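Stasthorpe Rugby League Club – Questions About Registration, Fixtures and Match Days

How do I register to play?

Registration for all open-age and junior sides is done through the Cleseo system. Create an account, choose Stasthorpe as your club and fill in the player form. Your registration is not live until the club has approved it and the fee has cleared. You will get an email at each stage. A player who has had the first email only is not registered and cannot be picked.

I played for another club last season. Is there anything extra?

Yes. You need a transfer, which is a separate form on the same system. Your old club has to release you, and it may refuse if you owe fees or have not returned kit. Send transfer queries to Rhona Yule and include your player number.

When does the transfer window open?

January. Transfers sent in before then are held in a queue and dealt with in the order they arrived.

What does it cost?

Open-age membership is £78 for the season and covers insurance, training and match fees for league games. Cup ties away from home may carry a coach fare. Juniors pay a lower rate, shown on the form once a date of birth has been entered. Fees are not refunded after a player's first appearance, except where a long-term injury is confirmed in writing.

Which age group is my child in?

Age groups follow the school year. A child may play up one year with the agreement of both coaches and a parent. Playing down is allowed only with written permission from the league.

How long are the matches?

Open-age games are 80 minutes in two halves. Under-16s play 30 minutes each way. Younger groups play shorter periods, set by the league for each age, and the coach will have the current sheet.

How many substitutes can be used?

The match card has room for 17 players in the open-age league, four of whom start on the bench. The number of interchanges is limited by the competition rules and is not the same in the cup as in the league. Check the card before kick-off. An extra interchange is penalised even when it is made by mistake.

What happens if I am sent off?

The referee files a report and the disciplinary panel gives it a grade. You may not play for any club until the panel has ruled. You can accept the grade or ask for a hearing, and the club secretary must receive your choice before the deadline in the panel's letter. Raimonds Urbonaitė attends hearings with players and will go through the report with you first.

Do sin-bin offences carry over?

A single sin-bin does not. Repeat offences in one season are reviewed and can lead to a ban.

What is the policy on head knocks?

Any player with a suspected concussion leaves the field and does not return that day. This applies at training too. The return-to-play steps have to be followed in full and signed off before contact work starts again. Coaches have no power to shorten them.

What equipment do I need?
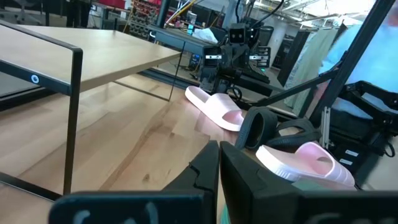 Boots, a fitted mouthguard, club shorts and club socks are required; shirts are issued on match days and handed back afterwards. Head guards and shoulder pads are optional but must be of an approved type. Studs are checked by the match officials, and worn or sharp ones will be turned down. Boots stay off the clubhouse floor. Bring other footwear to change into, and put it down in a row, as with the four pieces along the right of the wooden top in the photograph, so that the way through stays clear. Unclaimed items are kept until the end of the month.

Where do we train?

Open-age training is on the Massawe ground, main pitch, with the floodlights on from 6.30 pm. Juniors use the lower pitch. If the main pitch is closed the session moves to the Zisard hall, and a message goes out by 4 pm – if you have heard nothing by then, training is on.

Can I watch without being a member?

Yes. League games are open to all. The ground holds 930, of which 658 is standing, and entry to cup ties may be by ticket only.

How do I become a match official?

The league runs a starter course before each season. Yeison Salazar keeps the list of local places. You must be at least 14 to take junior games and 16 for anything above.

Who do I contact about a safeguarding matter?

Triin Petrauskas, or Ülle Rebane if Triin is away. Contact details are on the clubhouse noticeboard and in the Cleseo welcome email. If a child is in immediate danger, ring 999 first.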